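Teaching letter sounds at the kitchen table

Start with the sounds, and leave the names of the letters for later. Say "p" as a short puff with no "uh" on the end. Four or five sounds are plenty to begin with, and s, a, t, p and n will already make a good number of short words.

Keep each go to five minutes. Say a sound and ask your child to find the letter, then swap over and let them test you. Get one wrong on purpose now and again – most children love putting a grown-up right. 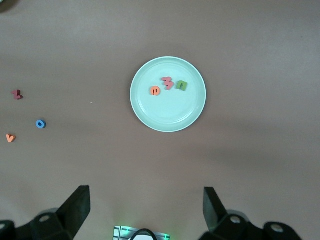 Once the single sounds come easily, try blending. Say "t – a – p" slowly, then a little faster, until the word can be heard. If it doesn't come, say it yourself and move on to the next one.

Go back over old sounds before adding a new one. Six days with the same set is fine. Capitals can wait until October if your child starts school in September, apart from the first letter of their own name.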